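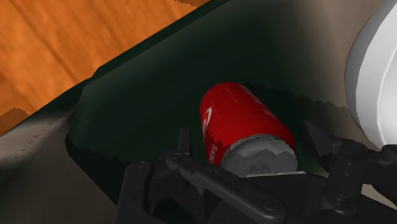
I finally watched the new video of Zondum last night, three times in a row, and now I must write about it, sorry to all who follow me for bread and bicycles. Thread, maybe long.

The song is "Nygård", the fourth track of the album Carkano. If you have the vinyl, it is the last one on side A. It was never a single before, so I did not expect a video for it, and not so long after the album.

The album came out in August. I wrote then that it was a little bit too clean for me. I still think this for the first two songs. But "Nygård" was the one I kept playing in the kitchen, so I am happy they chose it.

For people who don't know them: Zondum are four musicians, two of them sing, and they use an old organ where other bands would use a guitar. There is a guitar also, but it comes late and it doesn't stay long.

The video is one shot. I know, many videos are one shot now, and usually I get tired of it after one minute because I start to look for the hidden cut. I did not look for it this time. I noticed only at the second viewing that there is no cut.

What happens: a ferry leaves a small harbor in the early morning. We stand at the back of the ferry and look at the land. The land becomes smaller. The song is five minutes and the ferry is slow, so at the end you can still see the harbor, but you can't see the people on it anymore.

The band is on the harbor. They don't play. They don't move their mouths to the words. One of them holds a thermos. They just stand there and become small, and when the guitar comes in, you can't say anymore which one is the guitar player.

I think this is a very good idea and also a brave one, because a label usually wants to see faces.

Nygård is the name of the farm in the lyrics. In my language we have a similar word, so I understood it as "new farm" directly, but a friend who speaks only English thought it was a person, a lost boyfriend. The song works this way too. "Nygård, I left the light on for you" is a strange thing to say to a farm.

There is a year in the second verse, 1927. I always believed it was the year when the farm was built. In the text that came with the video, the band writes that it is the year when the family left. So all the time I had the song backwards! It is about going away and I thought it was about arriving.

After this I listened again to the whole album and a few other lines turned around for me also. "We carried the door with us" in the opening song, for example. I took it as a joke. It's maybe not a joke.

The video was made together with Drorkar, which is a small film collective. They did also the short film with the swimming hall two years ago, the one with no dialogue. If you have seen that one you will recognize how they wait with the camera. They let a thing be boring for a moment too long and then it becomes interesting.

On the Drorkar page there is a short text about the making. They took the ferry 11 times in two days. The ferry company didn't close it for them, so the passengers you hear talking are real passengers. The version in the video is the ninth try.

Please listen with headphones. The sound of the engine is mixed under the song from the start, very low, and in the last verse it is almost as loud as the drums. On the album there is no engine. I now miss it when I play the album version.

Small complaint: the title letters at the beginning are too big. They cover the harbor for maybe ten seconds and this is exactly when you would like to see how near the band is. It would be enough to put the title at the end.

Second complaint, and this one is for the label. The video is only on their own site for the first week, and the player there stops all the time. I had to load it before dinner and watch it after.

When I looked the counter said 1346 plays. For a band that filled a hall of 750 in the spring, I find it low. It deserves more. I am maybe responsible for three of them.

Somebody asked me if the song is sad. I would say it is calm, and you can be sad inside of it if you want to. The melody goes up at the end of every line, as when you ask a question. My mother, who doesn't like anything with drums, asked me what it was and if I could play it again.

There is also a limited single. 7 inch, the video version with the engine on one side, and on the other side an old song they have played live for years but never recorded well. 1390 copies. I asked the shop why this number and they didn't know it either.

The orders open on 19 November 2018, in the band's shop only. I will not be awake in the right time zone, so if a kind person here is ordering anyway, please write to me and we can share the shipping.

Somebody wrote me just now that the old song is "Lantern Weather". If this is true I will set an alarm. I heard it one time, from the back of a tent, in the rain, and I understood half of the words. 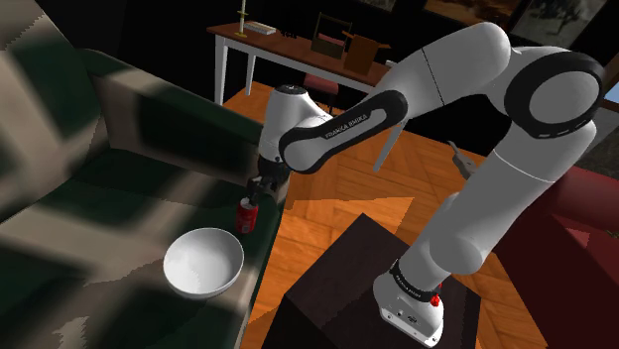

I also hear that they will play "Nygård" on the winter tour with the engine sound from a tape. I am not sure if I want this. In a room it could be only noise. But I said the same about the organ before I heard it live and I was wrong.

Correction to above: the ferry was 11 times in three days, I read it too fast. And the swimming hall film has one line of dialogue, as two people have told me already. It is at the very end, when the credits have started.

If you want to begin with this band, don't begin with the first album. It is good but it is by another singer and you will be confused. Begin with Carkano, from track three, and then go back to the start when you like it.

I'll put the link in a reply under this one when the page loads for me again.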